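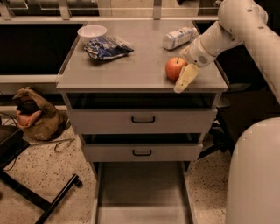
Vol. 9, No. 2

How to Lead a Psalm Study for Adults

Filed under: Small Groups, Leader Helps

Leading a weekly study on a psalm does not take a seminary degree. It takes some reading ahead of time and a willingness to let other people talk. The steps below cover one session on one psalm.

Pick a psalm

Start with a short one. Psalm 100 has five verses and works well for a first meeting. Psalm 23 is fine too, but most people know it by heart and tend to stop listening. Save Psalm 119 for a group that has been together a while, and split it up when you get there.

Read it before you read about it

On Wednesday, or whichever day falls early in your week, read the psalm out loud two times in the translation your group uses. Then read it once in a different translation. Mark any word that changed. In Psalm 100:3, some Bibles say "and not we ourselves" where others say "and we are his." Put that on your list, as someone in the group will have the other version.

Only now open a commentary. Our church library has the Linar study guides, which are short, and the older Gornico set, which goes verse by verse. D'Souza's notes on the Psalms are good on history but hard to read aloud. Copy down two or three points and close the book.

Write your questions

You need fewer than you think. Six is plenty for an hour. Begin with what the text says, such as "Who is told to sing in verse 1?" Move on to what it means, then to what a person might do about it. Avoid questions that can be answered with yes or no.

Run the session

1. Open with a short prayer. Ask someone ahead of time if you don't want to do it yourself.
2. Have one person read the whole psalm. Do not go around the circle -- some adults do not like reading in public and will stay home next time.
3. Ask your first question and wait. Ten seconds of quiet is normal.
4. If one person is doing all the talking, say "Let's hear from someone else on this one."
5. Stop on time, even with questions left over.
6. Take prayer requests last, and write them down.

Singing it

If your group sings, look for a metrical version that fits a tune they know. "All People That on Earth Do Dwell" is Psalm 100 and goes to Old Hundredth. One line from each person's favorite hymn is not a good substitute -- it eats up the hour.

12 shares | 3 comments

Comments

pewnumber9: We did Psalm 100 in August and it filled the whole hour. The waiting part is hard.

Marlene T.: Can you do one of these for the Gospels?

gracenotes: Would add, bring extra Bibles. We always run short.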